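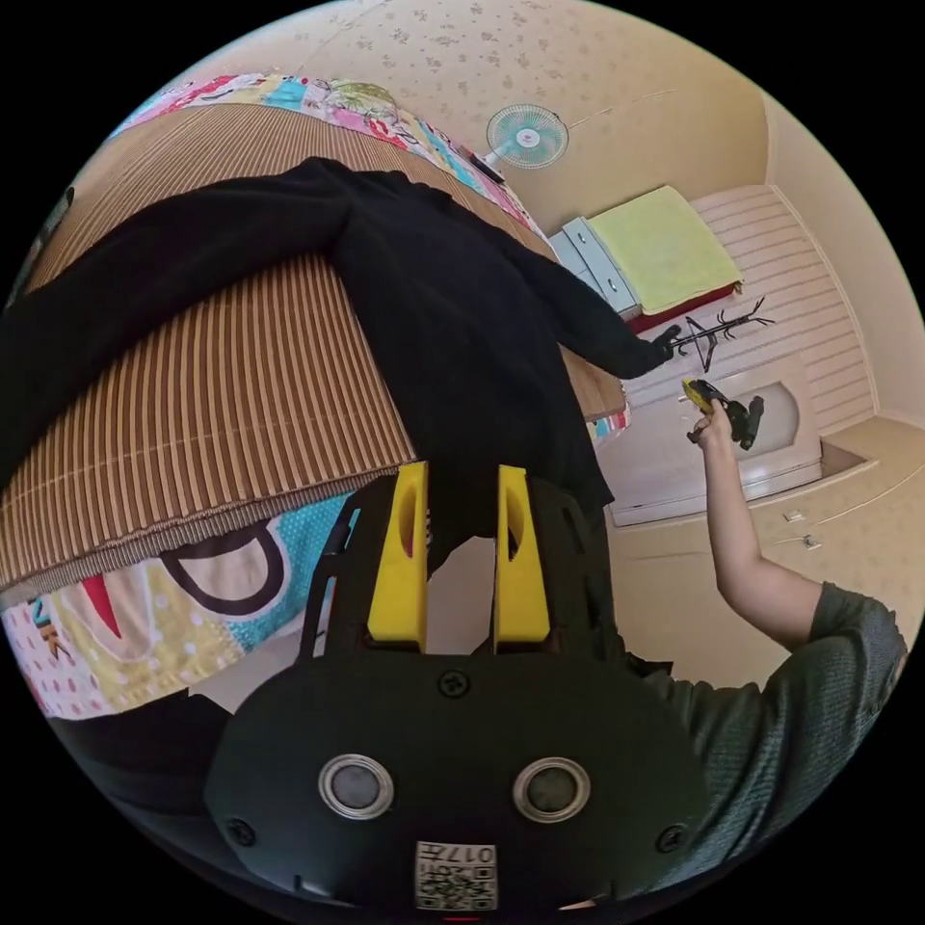

Striped bamboo mat and patchwork quilt

Shares 4 | Comments 2

From: Lorna Cabanatuan
To: Interior Coatings list
Date: July 25, 2004
Subject: Re: Zosutico wall primer, recoat time and hiding over old stripes

Mr. Mangubat,

Thank you for your message. I am answering on behalf of the technical office at Daltarico and have copied Kenneth Evangelista, who supervised the Furkcombe work and can correct me on any detail of that site.

Reynaldo Mangubat wrote:

> We have been asked to prime the upstairs bedrooms at Hayes with
> Zosutico. The walls were painted by a former tenant in wide stripes,
> dark over light. One coat by roller left the stripes showing. The
> label gives a recoat time but says nothing about humid rooms.
> Our questions are whether a second coat is always needed, how long
> we should wait, and whether we may add water to make the material
> go further. We have 486 square meters still to cover.

Taking the last point first, no water should be added for roller work. The primer is supplied ready for use, and thinning lowers both the film thickness and the hiding. A small addition is allowed for airless spray, up to 100 ml per can, stirred by hand and used the same day.

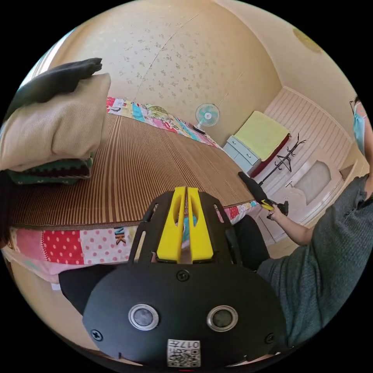
Hiding over a patterned surface depends on the contrast of the pattern more than on its color. A plain wall in a medium shade will often be covered in one coat, and the same wall with two shades side by side will not, as the eye picks out the edge between them. Members who do not have a printed contrast card may judge from ordinary household material. The fine stripes of the bed mat, tan alternating with dark brown, show the level of contrast for which we would specify two coats without further testing. Where the two shades are nearer to each other, a trial patch should be rolled and viewed in daylight after it has dried.

The recoat time printed on the label applies to a ventilated room in fair weather. In March we revised the site guidance for humid rooms, and applicators are now asked to allow double the printed time. A wall that feels cool to the back of the hand is not ready. Fans may be used if they are not pointed at the wet film.

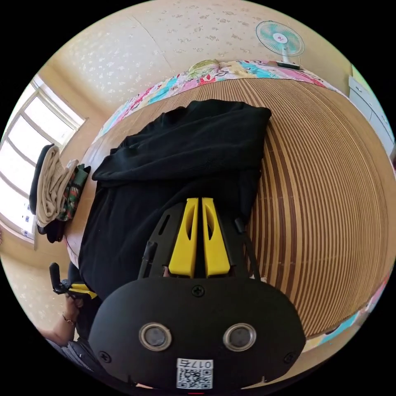 Heaters should be avoided until the second coat is on. At Furkcombe a portable heater was left running overnight and the primer dried hard at the surface while remaining soft underneath. Mr. Evangelista's crew had to scrape and repeat one complete wall. The batch was number 1188, and the retained sample passed every check, so we are satisfied that the material was not at fault.

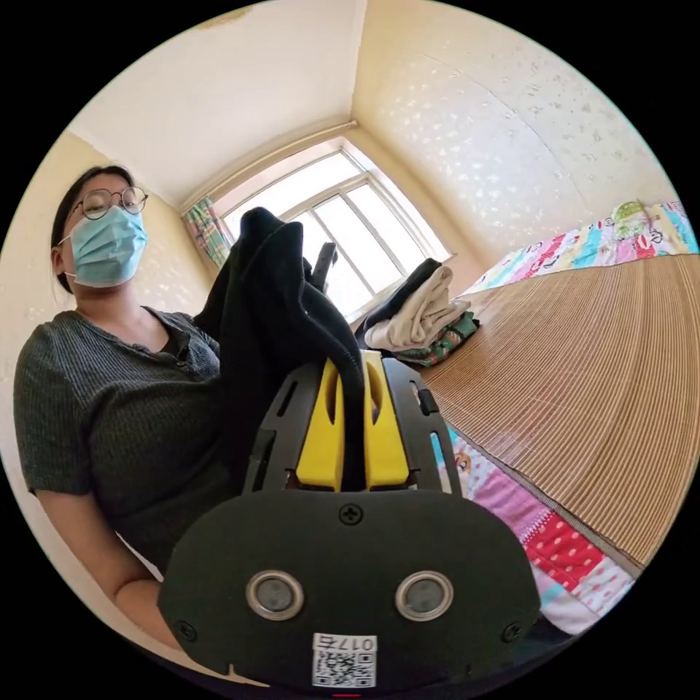
ORDERING AND RETURNS

Unopened cans may be returned within the period stated on the invoice. Erlinda Abella handles returns and will need the batch number from the lid. Please do not send part-used cans. For Hayes, Amado Manalo has set aside 208 cans pending your confirmation of the second coat.

Safety data sheets are sent with each delivery. Copies may be requested through this list.

Lorna Cabanatuan
Technical Office, Daltarico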